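Bowls, Racks and Everything Green: A Kitchen Corner Gallery

Welcome back! If you are new, Clondis is my long-running page about small kitchen things and how they get stored, stacked, washed and passed on. I started it with a shoebox of enamel spoons and it has grown into something close to 1,000 entries, most of them about objects that cost less than a sandwich. I love it all. Give me a good stacking bowl and I'm happy for the afternoon.

This gallery is about nesting bowls, and about color, which I think gets left out whenever people write about storage. Everyone talks about drawer depth and shelf height (so do I, see the Flillmont pantry pages, I went on for ages), but the color of a bowl decides whether you reach for it. I have a set of 12 plain white ones that are perfectly good and I keep forgetting I own them. The pink ones get used every single day.

Pink is a wonderful color for a bowl, by the way. Beaten eggs look great in it, so do blueberries, and a pink bowl of cucumber slices with a bit of salt is my favorite thing to put in front of people in April when the first warm evenings come along. On a white table it practically glows! Put something bright green near it and the whole corner wakes up.

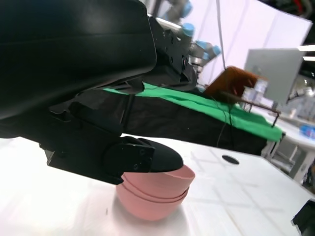
Two is the number I like best for a stack. One bowl inside the other, same color, and you can still see both rims. With a taller pile I always end up wanting the bottom one, and then it's everything out on the counter and everything back in again. With 2 you take the top one for mixing and the other for peelings, and when you're done they go back together in a second.

A word on rims, because I get letters about rims. I like them smooth and a little rounded. A smooth rim wipes clean with one pass of a cloth, and it feels nice on the fingers when you lift the top bowl out. Sharp rolled edges collect flour, and then the flour gets damp, and you know how that goes. I had a Rustberg mixing set years ago with a deep groove under the lip, and I spent more time with a toothpick than with a whisk.

Then there's the cloth question. I'm a big believer in one bright cloth that lives out in the open, draped over an edge where you can grab it. Mine is green at the moment. It was yellow before that, and before that a sort of brick red that turned everything in the wash the color of salmon (my fault entirely). A bright cloth is easy to find, and you notice right away when it needs changing. Wash it hot, hang it up, done.

Racks next! Thin wire ones are my weakness. They weigh nothing, they let air through, and they slide behind a bread box or down the side of a cupboard. I found two at the Tamihana street market for next to nothing and hauled them home on the bus along with a wooden crate that I still haven't found a place for. It holds onions this month. It'll hold something else next month.

Clear containers are the other thing I never regret. You can see what's in them, which saves so much lid-lifting. My one rule is that they have to nest, same as the bowls, or they take over the shelf. I keep the lids standing on edge in an old letter holder – works beautifully, and it cost me nothing.

And white tables. I know, I know, they show every crumb. I still love them! A crumb you can see is a crumb you can wipe up, and every colored thing you set down looks its best. I've had mine long enough for it to have picked up a few marks, and I wouldn't swap it.

The last gallery, on jam jars, brought in 200 messages and I read every one with my coffee. Many of you asked for more on stacking and less on labels, so the next pages will be on colanders, pie tins and those little oval dishes that don't fit inside anything. If you have a favorite pair of bowls, write and tell me what color they are and what you use them for. I especially want to hear from the pink bowl people.

Contact | © Clondis, all rights reserved | Back to top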